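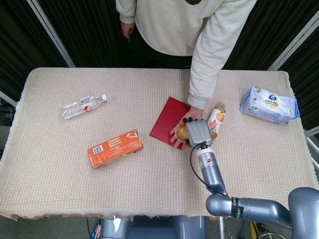

Why does a woven cloth fray at its edges and hardly ever in the middle?

A thread in the middle of a cloth is held down on both sides by its neighbors, which go over and under it again and again, while the last thread along a cut edge has a neighbor on one side only and can simply slide off.

Chapter 4
How Cloth Holds Together

If you have ever pulled at a loose thread on a napkin while waiting for your dinner (and I have, many times, usually on somebody else's napkin), you already know a good deal of what this chapter has to teach. The thread comes away easily at first. Then, if the napkin is a small one, you find you have made a fringe, and you have to decide whether to stop or to go all the way around and pretend you meant it.

In Chapter 3 we followed the fiber as far as the spindle and left it there as yarn, wound up and ready. Now we come to the loom, and to the two sets of threads that every weaver has to think about. The warp threads run the long way and are stretched tight before any weaving begins. The weft thread travels across them, from side to side, over one and under the next, and then back again the opposite way. That is plain weave, the oldest and most common of the lot, and you are quite likely wearing some or sitting on some as you read.

What holds it together? There is no glue in it, and no knots to speak of, except perhaps at the very ends. It is friction, the ordinary rubbing of one thread against another. Each crossing adds a little grip, so a cloth with many crossings to the inch holds firmly and a cloth with few of them shifts about under your thumb. Hairy yarns such as wool grip well. Smooth ones such as silk need to be packed closer to do the same job, and anyone who has tried to hem a silk scarf at ten in the evening, under a poor lamp, will know just how willing it is to come apart!

Where the weft turns around at the side of the loom and heads back, it makes a finished border called the selvage. The word comes from "self" and "edge," and it is a good plain name. A selvage will not fray so long as you leave it alone. Cut it off, though, and you have a raw edge like any other.

Weavers have dealt with raw edges in a great many ways. They fold them under and stitch them, they bind them with tape, they knot the warp ends into tassels. Or they let the fringe be. A fringe is a controlled kind of fraying: the crosswise threads are drawn out to a chosen depth, and the lengthwise ones are left hanging free. Sometimes a row of stitching is run along the inner side so that the fringe stays the depth you wanted and doesn't creep toward the middle with every wash.

My first teacher, Zuzana Kuruc, kept a box of edges in her workshop at Vanport, nothing but edges, snipped from worn-out tablecloths and blankets and grain sacks. She would hand you one and ask you to say how it had been finished and whether you thought it had lasted. I was wrong nearly every time in my first June there, and a good deal less wrong by the second. I still think it is the best way to begin, and the first activity is borrowed from her with thanks.

Words to know in this chapter: warp, weft, plain weave, selvage, raw edge, fringe, hem, thread count.

Activity 4.1: A Fringe of Your Own

You will need a square of coarse plain-woven cloth, 8 inches on a side, a blunt needle, a ruler, and sharp scissors. Burlap or heavy linen is easiest for beginners.

Trim the square so that each side follows a single thread as nearly as you can manage. With the needle, lift the outermost thread on one side and draw it off. Go on until the fringe is half an inch deep, then do the other three sides. Stitch around two of the sides just inside the fringe and leave the other two plain. Wash the square by hand, let it dry flat, and measure all four sides again. Write your measurements in your notebook, since we will come back to them in Section 4.3.

4.1 Warp and Weft

Before a single row can be woven, the warp has to be measured, and it must be longer than the cloth you hope to get.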